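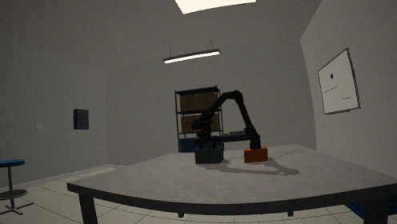 A simulated robot arm with its gripper at an orange block, beside a slate-grey bin, in the Vultier practice room.

0 Comments | 14 Shares

Butmont releases simulated handling examples for robot learning

NOLLOVIA, 12/14/24 – Butmont today announced the release of Vultier, a collection of simulated robot handling examples intended for teams that train learning systems to pick up and place everyday objects. The first release contains 900 complete examples, each recorded from start to finish while a person guided a simulated arm through a short task.

The work was carried out at the company's Nollovia office between June and the end of last month. Operators used a hand controller to steer the arm through a computer-made room containing a table, shelving and a whiteboard. Every example stores the joint positions of the arm, the state of the gripper and the rendered view, together with a written instruction in plain English.

"A learning system can only copy what it has been shown, and for a long time we were showing it too little," said Harsh Tiwari, Head of Data Collection at Butmont. "We asked our operators to work at their own pace and to keep going after a poor grasp. Those recoveries are in the release, and they are labelled."

Of the 900 examples, 302 include at least one failed grasp followed by a second attempt. A further 123 were set aside for testing and should not be used in training. Object positions, lighting and the colour of the block and bin were changed between sessions, so that a system trained on the collection does not come to depend on a single arrangement of the table.

Twenty operators took part. Each completed a short course before recording, and every example was checked by a second person against its written instruction. Examples in which the instruction and the movement did not match were recorded again or removed.

Butmont worked with Magnusson, which supplied the simulation software and reviewed the arm's movement limits. Magnusson will continue to host the practice room for the next stage of the project, in which operators will record tasks involving two objects and a fixed order of steps.

"Simulation lets us repeat a task many times without wear on equipment," Mr Tiwari added. "It does not remove the need for trials on a real arm – those will begin next year, and we will publish the results whether or not they are favourable."

Vultier is available on request to universities and companies, subject to a signed licence. Applications should state the intended use and the name of the person responsible for the data. Requests are answered in the order received.

Share this release | 14 Shares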